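Dondotik two-arm kit, worth it?

benchrat
October 2022
Price is 990 with the handheld controllers, 1000 if you want the wrist camera, so of course everybody wants the wrist camera. Has anyone run one of these for longer than the demo video?

ploverdrive
Had mine since January. Arms are fine. The manual was translated by somebody who hates arms. Budget an evening for the rail mounts and a second one for undoing the first.

Nedus_refugee
Coming from the Nedus kit I found the controllers laggy. Small soft stuff is where it shows. You close on a bag, the bag leaves.

ploverdrive
Never had lag. Are you on the stock cable?

Nedus_refugee
Stock cable, stock everything. I'm a stock kind of person.

tin_lid
I'm with ploverdrive on this one. We did 354 pickups of snack bags into bins at the Stalasbridge shop and my complaint is the fingers, not the lag. Big square tips, great on blocks, clumsy on anything crinkly. Wrist view from one of our sorting sessions: 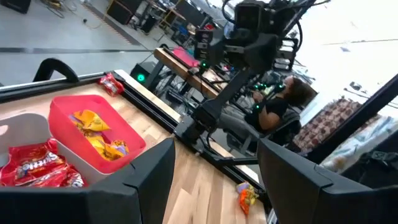 Yellow bags in the red bin, one still on the table by the right finger.

benchrat
OK, that's closer to my use than the blocks in the ad. Do softer tips exist?

tin_lid
Chiang sells a set of 8. They fit after some filing. Support will tell you filing voids the warranty, and they answer that email very fast.

Nedus_refugee
So it's 990 plus tips plus a file.

ploverdrive
You don't own a file?

benchrat
Ordering the one with the camera. Will report back on the cable.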